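Milk first or last?
Forum > Kitchen Talk > Hot Drinks

plornent46
I put the milk in last and always have. My flatmate in Orkau says first. Which do you do?

Skerkotberg
Last. You can't judge the colour otherwise.

tealeaf19
First, if it's from a pot. With a bag in the mug it has to be last or the tea won't brew.

Greco
Disagree with both. I warm the milk for 20 seconds, then pour. 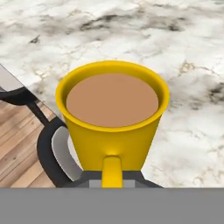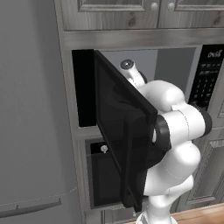

Top: milky, nearly to the brim. Bottom: microwave with the door open.

tealeaf19
Warm milk tastes of rice pudding. No thanks.

Greco
Only if you overdo it. Try it with a strong bag.

Skerkotberg
Too much milk in that for me anyway.

plornent46
Tried it warm this morning. Couldn't tell the difference, so I'm sticking with cold.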